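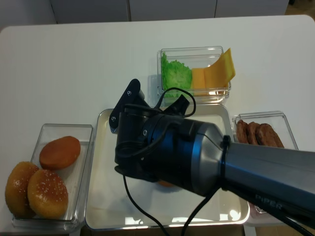

Burger buns set out in a clear tub, two of them with sesame seeds.

Vaida Jaunzems was already talking when I came through the door, something about the price of butter, and she carried on quite happily while she found me a chair and a cup of tea. She has run the Firno bakery for 12 years, and before that she worked nights for Reijo Hirvonen, whose rye loaves people in the town still bring up in the queue.

"Reijo taught me to leave dough alone," she says. "I was young and I wanted to be doing something to it all the time, poking it, adding flour. He would take the bowl away from me and put it on top of the cupboard!"

Rye is still what she loves best, but soft white rolls pay the rent. In the summer months she bakes some 4,000 of them, most for the cafés down by the harbour, and she is rather firm about how they should be made. There is milk in hers, a little honey, and a long slow rise overnight in the cold room.

"People think a burger bun is a nothing sort of bread," she says, topping up my cup without asking. "But you hold the whole supper in it, don't you? If it falls apart you've got gravy up your sleeve. I had a customer, a lovely man, who told me he'd driven 53 miles for a bag of them, and I gave him a second bag because I felt so bad about his petrol."

She would like to take on an apprentice before December, when the orders for spiced loaves come in and she starts work at two in the morning. Until then it is her, her nephew Aatos at weekends, and an elderly mixer that she calls Condori, after the name on a sack of flour she once liked.

"He makes a dreadful noise," she says, "but he's never been off sick."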